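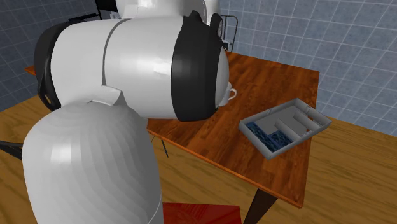
The arm over the table, with the cup and the tray. External camera view, simulated.

Kimstead cell: setup and care notes

README for the simulated cell, not for the policies we train in it. If you came for training scripts, those live in the Dotness repo and Brenda Echeverría is the one to ask.

I'm Tirta Pattinasarany, and I've been the main person poking at this cell since December. It's a simulated arm in a simulated tiled room, and you would think that means no maintenance. I thought so too! A sim cell drifts just like a real one, only the drift comes from people editing files instead of bolts working loose. So I keep notes the way I did back when I looked after hardware, and this is the cleaned-up version.

What's in the folder

cell.yaml holds the poses of everything that doesn't move: arm base, tables, walls, chairs.
props/ has the mugs, the tray and its inserts, each with a visual mesh and a collision mesh.
cameras.yaml has the external view and the wrist view.
episodes/ has 440 recorded episodes of mug handling. Some are good, some are me swearing at the gripper. The quality column in index.csv tells you which.
checks/ has the startup checks described further down.

First-time setup

Install Irberg (our scene loader) first, then point it at cell.yaml. It takes roughly 6 minutes the first time while it builds the collision meshes, and a few seconds after that. Don't kill it halfway. It leaves a partial cache behind and the next load will happily use it, and then your mug has no handle as far as the physics is concerned. If you did kill it, delete the cache folder and start over.

Once it loads, run checks/home.py. The arm goes to its home pose and prints the joint error. If any joint is off by more than a hair, stop there and look at the base pose before anything else. I once spent an entire afternoon retuning gains on a wrist that was perfectly fine (the base had been nudged in a merge, and I never looked).

The wrist camera

This is the part people break most. The wrist camera is parented to the gripper mount, and its offset is written by hand in cameras.yaml. Swap the gripper model and the offset does not follow. You'll still get a picture, and it may even look reasonable, so please compare it with a saved view before you record anything.
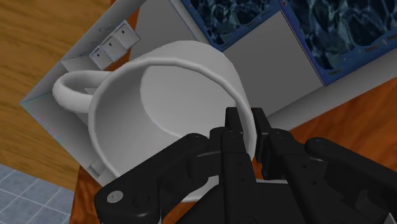 What I look for in a wrist view is the fingertips. With the stock offset they come up from the bottom, and on a rim grasp you can see both tips against the edge of the mug. If you can only see one, or if the fingers fill the view, the offset is stale. Copy the values from the comment block at the top of cameras.yaml and reload. Please don't tweak them by eye, I have done that and I regret it.

Rim contact is also where I'd go hunting for collision trouble. The lip on our mug is thick and rounded, and the original collision mesh was a lazy stack of boxes. The fingers would catch on a corner that wasn't visible, hop, and sometimes fling the mug clear across the room. Very funny the first time. The current mesh is split into 44 convex pieces and behaves much better. If you see hopping again, turn on the collision overlay and check that you're loading mug_c3 and not plain mug_c.

Gripper upkeep

The finger linkage is modeled joint by joint, with the closed loops held together by constraints. Those constraints are soft. Squeeze hard enough and the links start to separate at the pivots, which you can see in the wrist view if you zoom in. Things to try, in this order:

Lower the closing force. It's usually this.
Halve the physics step.
Raise the solver iterations, but only for the gripper, or the whole cell crawls.
Restore gripper.xml from the last tag and try again.

I don't recommend adding damping. Brenda tried it for a week and the fingers closed like they were in honey.

Before every recording session

Run home.py. Open and close the gripper 3 times with nothing in it. Look at the wrist view with your own eyes. Reset the props from the menu instead of dragging them back, because a dragged prop keeps its velocity (yes, there's a ticket open). Then write one line in log.txt saying what you changed, even if it's "nothing."

Known problems

The tray sometimes sinks a tiny bit into the tabletop after a long run. Reset fixes it.
Shadows under the table differ between the two render backends. Don't mix backends within one set of episodes.
The Morais export drops the camera names and gives you cam0 and cam1. Which one is the wrist depends on load order, so check!
Changing the tile grout color in the room file forces a full cache rebuild. No idea why.

Changing things

Open a branch, run everything in checks/, and attach a before and after from the wrist camera. If you touch the arm base pose, tell me directly, since every episode recorded after that needs a new cell version in index.csv. Small fixes to these notes can go straight in.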